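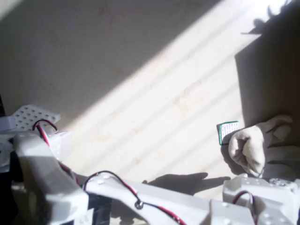 Tiletlow, the grasping bit

Hello again! If you've been following along you'll know the Kurian planner has been eating my evenings since November, and this page is for the part people keep asking me about, namely how the thing decides where to put its fingers. The short version is that the planner throws up 200 possible grasps, scores the lot, keeps the best 5 and then checks which of those the arm can reach without folding into itself. Soft things are a pain. A block has proper edges and a glove has whatever shape it fell in, so my old scoring (which loved edges) was picking daft spots along the cuff.

Malathi Suvarna from the Starkcombe meet-up suggested I score on thickness instead and go for the lumpiest part, and I'm a bit cross I didn't think of it! She also talked me into slowing the control loop for the last 22 millimetres, so the camera gets a chance to correct the aim before the fingers shut. 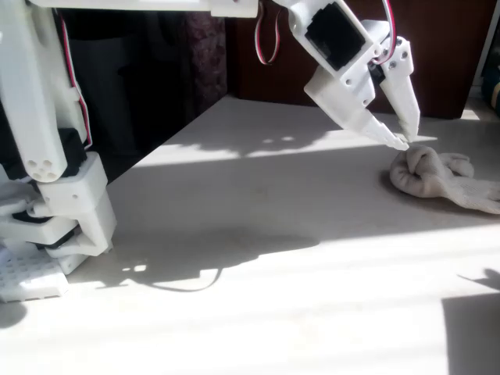
Fingertips just above the bunched end of the glove, with a little gap still to go.

Sunlight is the next job. Stripy shadows upset the segmentation something rotten, so I've been painting fake ones over my training pictures, 2,000 of them so far, using a little script I've called Doltley. I'll put it up with the rest of the code once I've tidied out the swearing in the comments.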